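Looking after a leather football between games

Most club footballs are ruined between matches and not during them. A match ball that gets kicked for two hours and then left in the trunk of a car will be out of shape by the middle of the season. The same ball, wiped down and stored properly, should see out the year and then do another as a training ball. The tips below are for oval leather balls, though most of them apply to synthetic ones too.

After the game

Knock the loose mud off with your hand. Don't bang the ball against a wall or the goal post, as the points take the force and that is where the stitching goes first.

Wipe the panels with a damp cloth and plain lukewarm water. Work along the seams. If mud has dried into the grain, lay the wet cloth over it for a few minutes and wipe again. Dish soap takes the factory finish off, so leave it in the kitchen. For grass stains, a little saddle soap on a soft nailbrush is enough.

Never put a ball under a running tap with the laces facing up. Water gets in at the lace holes and sits between the leather and the bladder.

Drying

Stand the ball on its side on an old towel, somewhere with moving air, and turn it every few hours. A soaked ball needs a day and a half, sometimes 2 days in winter. Keep it away from radiators, hair dryers and the back window of the car. Leather that dries too fast goes hard and then cracks across the panels.

If the ball has swollen, let out a third of the air before drying it. Pump it back up when the leather feels dry to the touch.

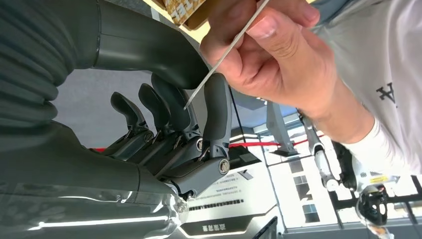
By Sepehr Abbasi
September 28, 2021

Conditioning

Twice a season is plenty. I use Gemel, a beeswax dressing that comes in a flat tin, but any plain leather balm without dye will work. Warm a piece the size of a pea between your fingers, rub it in with a cotton rag, leave it overnight and buff it off in the morning. Too much makes the ball slippery, and the players will tell you about it.

Don't condition a ball within 40 hours of a game.

Laces and valve

Check the laces once a month. A frayed lace can be replaced at home with a blunt curved needle and a waxed lace – Ghorbani sells them in packs of five, and flat boot laces will do at a pinch. Start from the end farthest from the valve and pull each pass snug before going on to the next. Tuck the tail under the last two crossings.

Wet the pump needle before it goes in. Water is fine, glycerin is better. A dry needle tears the rubber, and a ball with a torn valve will be soft again by halftime. If you think the valve is leaking, put a drop of water on it and look for bubbles.

Pressure

Use a gauge. Squeezing the ball with your thumbs only tells you how strong your thumbs are. The Alik hand gauge reads in kilopascals, and I keep our match balls at 69 unless the maker's stamp gives a different figure. Training balls can go a little lower, especially for juniors.

Check again once the ball has been outside for half an hour. Cold air will bring the reading down.

Off-season storage

Let out half the air, wipe the ball dry and put it in a cotton bag or an old pillowcase. Plastic bags hold moisture and the leather will grow mildew. Stack balls no more than two deep, and keep them off a concrete floor.

Take them out in January, pump them up and leave them overnight. Any that have gone soft by morning need a new valve or a new bladder. Do it early, as repairers get busy before the first round.

If mildew does show up, wipe it off outdoors with equal parts white vinegar and water, then dry and condition the ball as above.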